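Speaker notes: "The gripper that let go"
Rosthorpe workshop day, talk for the small robots group
Posted 28th March by the Joretti bench team

We use cookies to remember your settings. By staying on this page you accept them.

Slide 1. Opening

Good afternoon. Speak slowly. Say thank you to the hosts at Rosthorpe.

I want to talk about one fault. It is a small fault and it did not hurt any person. But it took us a long time to understand, and I think many of you have the same kind of arm at home or at work, with printed parts and small servos. So maybe my twenty minutes will save you some evenings.

Slide 2. What the arm was doing

The task is called Holatby in our files. The arm takes a mug by the body, lifts it, moves it, and puts it down standing. Then it opens and goes back. We planned 1,000 cycles before June. We stopped much earlier.
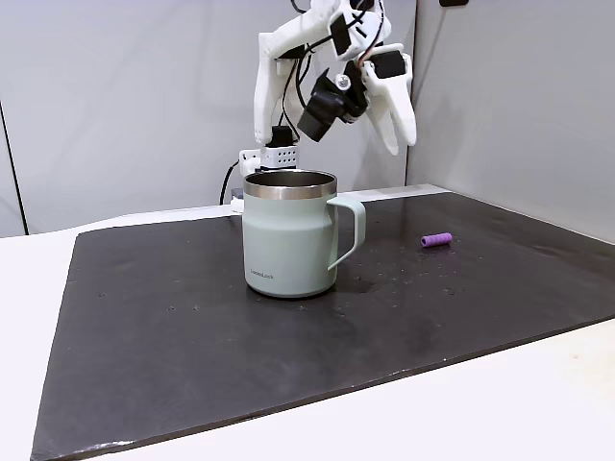
Why did the gripper open by itself?
The servo that moves the finger lost its supply for a very short time, restarted, and went to its start position. In our settings the start position was "open".

(Pause here. Let people read the slide.)

Slide 3. The first wrong idea

In the first 23 cycles we had one drop. We said it was the grip. The mug has a smooth surface and the fingers are printed plastic, so we believed it was slipping. We put more force in the program. After this change the drops came more often, and we did not understand why.

Now I can explain it. More force means more current. More current makes the voltage go down further. We were making the fault stronger while we believed that we were fixing it.

Ask the room: who has done the same? Wait for hands.

Slide 4. How we found it

We wrote down the arm position for each drop. All the drops were at a high position of the wrist, when the cable is pulled. One connector on the power line was not fully closed. With the arm low, it made good contact. With the arm high, the contact was poor.

Fang is the name of our logging program. It saved the position, but it did not save the voltage. Please save the voltage. If I can give you only one piece of advice today, it is this one.

Slide 5. The test object

We use the LocknLock mug, pale green, with a steel rim and a handle on the side. During the fault tests it must be empty. In the beginning we did not have this rule in writing, and I am a little ashamed of it. Water and open electronics are a bad pair. 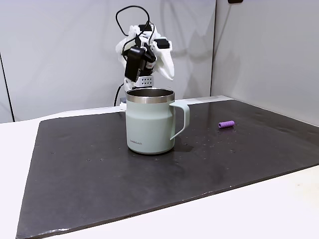

Slide 5: gripper raised behind the mug, mug standing on the dark mat.

Slide 6. What we changed

The connector now has a lock, and the cable has a longer free loop so it is not pulled at the top.

The start position of the finger is now "hold where you are". The arm must ask a person before it opens after a restart.

The force went back to the old value. There is a limit in the program, and you cannot pass it by mistake.

Hands stay outside the mat while the power is on. We stopped catching the mug. It is a natural reaction, but a finger under a falling mug and a moving gripper is a bad place to be.

Slide 7. What is still open

We do not know if the servo was damaged by the many restarts. It works, but it makes a different sound. We will change it before the next long run. Also, the new "hold" setting has its own danger: if the gripper has closed on something it should not hold, it will keep holding. For this we use the stop button, which cuts all power. Show where the button is on the drawing.

If there is time, show the voltage graph with the 10 drops. If there is no time, go to questions.

Comments

benchlight: Same thing on my arm, and I also blamed the grip first. It was a crimp on the ground wire.

marrow_k: Did you try a big capacitor near the servo?
Joretti bench team: We tried it. The drops were fewer, but they did not stop. It is better to repair the connector.

oldsolder: I missed the talk, so thank you for the notes. Can you share the voltage graph too?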